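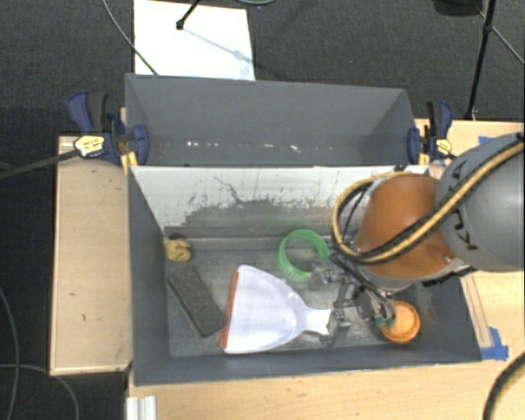 Wer einmal selbst am Steuergriff gesessen hat, schreibt hinterher bessere Aufgaben, meint Nazma Fakir, und mit dem Satz hat sie mich vor ein paar Wochen so lange genervt, bis ich mich bei Bepari habe einplanen lassen.

Jetzt gibt es dort auch etwas zu melden, deshalb kommt die Nachricht zuerst und mein Muskelkater später: Bepari hat am 8. September 2026 den ersten Teil seiner Greifaufnahmen freigegeben. 2553 Durchgänge sind es geworden, alle von Menschen vorgemacht, alle mit demselben Grundthema – lose Dinge in einer grauen Kiste, ein Arm, ein Metallgreifer, und dann bitte eins davon herausholen. Die Sammlung heißt Hisau, und wer sie haben will, schreibt Bepari an und bekommt einen Zugang. Forschung zahlt nichts, für alles andere gibt es eine Liste mit Preisen, die ich noch nicht gesehen habe.

Gesteuert wurde aus dem Nebenraum. Man hat zwei Griffe in der Hand, einen Bildschirm vor sich und ein Pedal unter dem rechten Fuß, mit dem man die Verbindung zum Arm freigibt. Fuß runter, der Arm folgt. Fuß hoch, er bleibt stehen. Klingt einfach, und die ersten paar Minuten habe ich trotzdem dauernd vergessen, das Pedal zu drücken, und mich gewundert, warum sich da drüben nichts rührt!

Ein Durchgang fängt mit einer Ansage an, zum Beispiel „die orange Scheibe“ oder „das Kehrblech“. Und dann sieht man erst, wie dicht das Zeug beieinanderliegt. Ein Kehrblech mit kurzem Stiel ist für meine Hand überhaupt kein Thema, ich greife hin und habe es. Über die Griffe musste ich mir erst mal überlegen, ob ich am Stiel zufasse oder lieber am Rand, und von welcher Seite ich überhaupt herankomme, ohne den grünen Ring mitzunehmen. (Den Ring habe ich mitgenommen. Mehrfach.) Flache runde Sachen mit hochgezogenem Rand sind auch so ein Fall: Da will man mit einem Finger außen an den Rand und mit dem anderen irgendwie drunter, und bei mir ist die Scheibe dann meistens einmal quer durch die Kiste gerutscht.

Verpatzte Versuche werden übrigens mit aufgehoben. Sie bekommen einen Vermerk und bleiben in der Sammlung, 103 davon sind im ersten Teil enthalten. Ich fand das erst komisch, schließlich soll der Arm ja von guten Beispielen lernen, aber Nazma hat mir erklärt, dass sie gerade die Stellen interessieren, an denen jemand danebengreift und sich dann wieder fängt. Ein Modell, das immer nur saubere Griffe gesehen hat, steht beim ersten Wackler da und weiß nicht weiter. Wie viele der 103 von mir stammen, wollte sie mir nicht sagen.

Neben der Fernsteuerung gibt es noch die zweite Methode, das Führen von Hand. Da steht man direkt am Tisch, packt den Arm am Handgelenk und schiebt ihn dahin, wo er hinsoll. Mir hat das deutlich mehr gelegen, man spürt den Widerstand und merkt sofort, wenn man irgendwo anstößt. Der Nachteil ist, dass man sich selbst im Weg steht: Auf den Aufnahmen ist dann ständig ein Ellbogen zu sehen, und der fehlt später, wenn der Arm allein arbeitet. Für Hisau hat Bepari deshalb nur 700 geführte Durchgänge aufgenommen und in einen eigenen Ordner gelegt, der Rest lief über die Griffe.

Die Griffe selbst kommen von Vosport, und zu denen habe ich eine Meinung. Sie liegen prima in der Hand, aber die Taste fürs Schließen sitzt so weit vorne, dass mir nach einer Schicht der Zeigefinger wehgetan hat. Angeblich kommt im Januar eine neue Ausführung mit einem Drehring statt der Taste. Ich würde mich freuen, mein Finger auch.

Ein bisschen Handwerk ist auch dabei, das hatte ich so nicht erwartet. Die Kisten stehen auf Holz und werden mit Zwingen gehalten, und bevor es losgeht, ruckelt man einmal dran. Verrutscht die Kiste zwischen zwei Durchgängen, passen die Aufnahmen nicht mehr zueinander, und dann darf man die Serie noch mal machen. Ist mir am zweiten Nachmittag passiert, sieben Durchgänge weg, und ich war wirklich kurz davor, mir ein anderes Hobby zu suchen.

Wie es weitergeht: Der zweite Teil soll unter dem Arbeitstitel Rota laufen. Da geht es dann ums Drehen und Umlegen, also einen Gegenstand greifen, wenden und an anderer Stelle wieder ablegen. Bepari sucht dafür noch Leute, die mitsteuern wollen. Vorkenntnisse braucht man keine, eine Einweisung gibt es vor Ort, und Brillenträger sollten laut Nazma die Brille nehmen, mit der sie am Rechner gut sehen. Anmelden kann man sich direkt bei ihr. Ich stehe schon auf der Liste – für die Griffe, leider, am Arm selbst waren die Plätze weg.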